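Samonte Washbasin and Wood Vanity Set
Rectangular basin, black faucet, wood cabinet. Sold as a set or in parts.
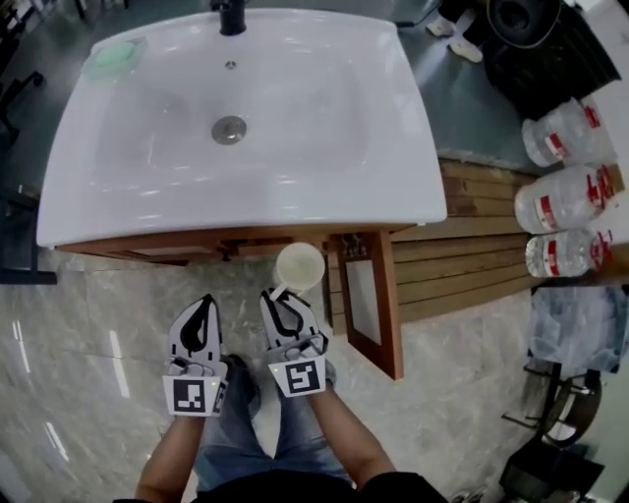
We have been selling bathroom furniture long enough to distrust most of what gets printed about it, including by the companies that supply us. So this page has the specs, what we think of each part, and a few things the Samonte catalog says that we would take with a grain of salt. If you already know you want it, skip to the ordering section at the bottom.

Item: Samonte vanity set, basin and cabinet
Price, full set with faucet: $438
Price, basin and cabinet, no faucet: $275
Basin color: white
Faucet finish: black
Drain finish: chrome
Cabinet: wood
Mounting: floor standing, fastened to the wall at the back
Availability: in stock, ships in 4 working days
Page last revised: 2021-04-19

The basin

A plain white rectangle with the drain in the center of the bowl and a small overflow hole under the faucet. The catalog calls it "architectural." It's a sink. We like it because the rim has enough room in the back corner for a soap dish, and that is more than you get with the round bowls people keep asking us for.

The glaze is shiny. Samonte says it is "self-cleaning," and we have asked them twice what that means without getting an answer we could print. Our floor model gets wiped down with a soft cloth and dish soap at closing, and it needs it. If your water is hard, you will see spots on this basin the same as on any other glossy white one. Do not use scouring powder. Samonte will not cover scratches, and neither will we.

The overflow hole is for slow accidents. It will not keep up with a faucet left fully open over a closed drain, whatever you may have read on other sellers' pages. Clean it out every so often with a bottle brush or you will start to smell it.

The faucet

It sits at the back edge of the basin, single hole, and comes with flexible supply lines in the box. The black finish is the part of this set that gets the most compliments and the most phone calls. Black faucets show dried water and toothpaste. Chrome ones do too, only you notice less. If you are the kind of person who will be annoyed by it, buy the basin and cabinet alone and put on whatever faucet you like. Any single-hole faucet with a standard shank should fit, but measure first.

The catalog promises "spa-level flow." We have no idea what level that is. It fills a tooth cup quickly and doesn't splash over the front unless you open it all the way.

One complaint we agree with: the drain is chrome and the faucet is black. They don't match. Samonte offers a black drain as a separate purchase, and in our opinion it should have been in the box from the start. We don't stock it, but we can add it to your order. Expect a longer wait.

The cabinet

Wood, with warm orange-brown edges. The color is stronger in person than on the printed swatch, so if you are trying to match a floor or a door frame, come in and look, or ask us to mail you a sample piece. Rosalía Montes, who handles our kitchen and bath orders, keeps a box of them and will send up to 3 at no charge.

Samonte's sheet says the cabinet is "waterproof." Please don't believe this of any wood cabinet. It is sealed, and the seal holds up fine against drips and damp hands. It will not hold up against a leaking trap that goes unnoticed for a month, or against a wet mop left leaning on the side. Run a bead of silicone where the basin meets the top, and another along the wall. Look inside now and then.

Hinges come attached. Check the screws when you unpack, since we have had a couple of sets arrive with one loose. It's a minute with a hand screwdriver. Leave the power driver in the drawer for this job, as it will strip the holes.

What we'd skip

Samonte sells a "care kit" for this set: one cloth, one small bottle of cleaner, one tube of wax. The cleaner is soap, as far as we can tell from the label, and the wax is meant for sealed surfaces that don't need waxing. We used to carry it. We stopped.

We have also been asked to recommend the Puranex under-sink filter with this cabinet. It may be a good filter. We tried fitting one and it used up most of the room under the bowl, leaving very little for anything you might want to keep in there. Put it under the kitchen sink, where you get your drinking water anyway.

The Fludov drain insert is another one. It claims to stop clogs for good. What it does is catch hair, and then you have to lift it out and clean it, like every other strainer ever sold. If you want it for that, fine.

Fitting it

A reasonably handy person can put this in. You need an adjustable wrench, a level, a drill, wall anchors suited to your wall, plumber's tape, silicone and a bucket. Samonte says 45 minutes. Plan on an afternoon, more if the old shutoff valves are stiff.

Shut off the water and empty the old trap into the bucket.
Set the cabinet in place and level it. Tile floors are seldom flat, so have shims ready.
Fasten the cabinet to the wall.
Fit the faucet and the drain to the basin before you set the basin on the cabinet. Doing it afterward means lying on your back with a wrench.
Lower the basin on, connect the supply lines and the trap, and turn the water on slowly.
Run it for a while, then feel every joint with a dry paper towel.
Seal the edges and leave them alone overnight.

The basin is heavy and awkward to grip. Get a second person for the lift.

If you'd like someone else to do it, we work with Gimura, a local installer. They quote by the job. Get another quote as well. We would say that about anyone.

From buyers

"Looks good and the cabinet is sturdy. I would not have paid extra for the black faucet if I'd known how much I would be wiping it. The instructions are terrible, the drawings don't match the parts." Jocelyn Dumlao

We have passed the comment about the instructions along to Samonte. The drawing for the drain shows the rubber washer on the wrong side of the bowl. It goes underneath. We now tape a corrected note to the inside of every box that leaves here.

Other questions we get

Can it go on a second-floor bathroom? Yes, the weight is no problem for a normal floor.

Is the basin sold alone? No. Samonte used to allow it and stopped.

Are soap dishes, cups and other accessories included? No. You get the basin and cabinet with the drain and fixings, plus the faucet if you order the full set.

Does the cabinet come in white? It's listed that way in the catalog. We have been waiting on a white one and will believe it when we see it.

Ordering

Call or stop by the counter, or use the order form. We ask for a phone number so the driver can reach you. Delivery is to the door, and carrying it upstairs costs extra. Open the boxes while the driver is still there and look at the corners of the basin, where most of the damage turns up. If something is chipped, refuse that box and we will send another.

Returns are accepted for 30 days if the basin has not been plumbed in or sealed. The April discount on Samonte sets applies to the basin and cabinet without the faucet and is already in the price shown above.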